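Blog > Small Business > Memberships and Other Expenses

What did I get for my chamber dues?

Friday, January 24, 2020

The renewal notice came in December, in the same cream envelope as last year, and it sat under the stapler until this week. I run a two-person bookkeeping office in Skanolstead. The dues for a business my size are $300 a year. That isn't going to sink me, but I tell clients all day long to ask what a line item did for them, so I figured I should ask it of my own.

The letter says members enjoy "visibility, connection and a seat at the table." I went looking for the table.

Visibility first. There's a member directory on the chamber website, and I'm in it, under Financial Services, between a bank branch and a guy who sells annuities. My phone number was wrong from March until I noticed it in the fall. Whoever answers that old number must be very tired of hearing about payroll. When I emailed to get it fixed, the reply was friendly and the fix was made the same afternoon, so credit where it's due. But if the number was wrong for that long and I didn't feel any drop in calls, I have to wonder how many calls the listing was bringing in to start with.

Then connection. I went to 8 events last year, mostly the morning coffees, plus the fall mixer at Furkport, the restaurant by the river that used to be a feed store. I kept the business cards in a mug. Most of the people I met were there to sell something to me: copier leases, a radio spot, two kinds of insurance. I don't hold it against them. I was there to sell something too. But a room full of sellers is a strange place to look for buyers, and after the third coffee I had a pretty good idea of who would be standing by the muffins.

Three of those people became clients. One stayed. The one that stayed is a small upholstery shop, good people, they send their receipts on time, and their fees for the year came to $2,429. So on paper the dues paid for themselves several times over, and if you're the chamber's membership director you can stop reading and put that in the newsletter.

I'm less sure. The upholstery owner told me later she'd already gotten my name from Demetrius Haddad, who does her taxes, and was planning to call anyway. The mixer just saved her the trouble. How do you book that? I'd put half of it down to the chamber if I was feeling generous, and I'm not sure I am.

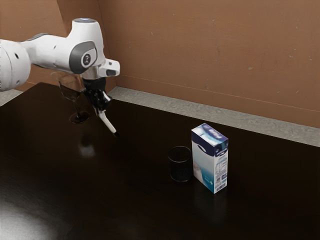
So is a chamber membership worth paying for if you work mostly on referrals? Only if you'll go to things often enough for people to remember your name, and for most of us that means giving up a morning every month or so on top of the dues.

The mornings are what bother me, really. The dues are printed on an invoice. The mornings aren't. A coffee that runs from 7:30 to 9 takes me out until nearly ten once you add the drive and the person who catches you in the parking lot to finish a story about his gutters. If I billed for that time, the $300 would look like the small part.

I talked this over with Cameron Tomoana, who has the sign shop two doors down and has belonged to the chamber longer than I've been in business. He thinks I'm being cheap. His view is that you don't join to get customers, you join so that when the city wants to tear up the sidewalk in front of your store for the whole holiday season, there's a group that already knows your name and has the public works number. Fair enough. They did tear up the sidewalk, though, and it was the holiday season. He says it would've been worse. Maybe! There's no way to check that, and I've noticed that a lot of what gets said in favor of these memberships can't be checked.

I also don't love the tiers. For more money you can be a "Cornerstone Partner," and your logo goes on the banner behind the podium. Limier, the property management company, has been on that banner as long as I can remember. I have never once heard anyone say they picked a landlord from a banner.

What would change my mind is numbers. Not the attendance ones – they already publish those, and they're always up. I'd like to know how many members left last year and why. I'd like to know how many clicks the directory gets. I asked about the clicks in the same email as the phone number and that part of the email didn't get an answer.

For now I've done what I tell clients not to do, and put off deciding. The notice gives a grace period through the end of next month. There's a coffee before then, with a talk on the new W-4, and I'd go to that one anyway. If I meet someone who needs a bookkeeper and doesn't already know Demetrius, I'll write the check. If it's the copier lease again, I'll probably spend the money on lunch for the people who already send me work – there are five or six of them and I haven't bought any of them so much as a sandwich.

Recent posts

The Hrubý invoice template, six months in
Do you need a business card anymore?
Why I stopped offering free first hours
Year-end cleanup: receipts you can throw out
Sponsoring a softball team, and what it cost me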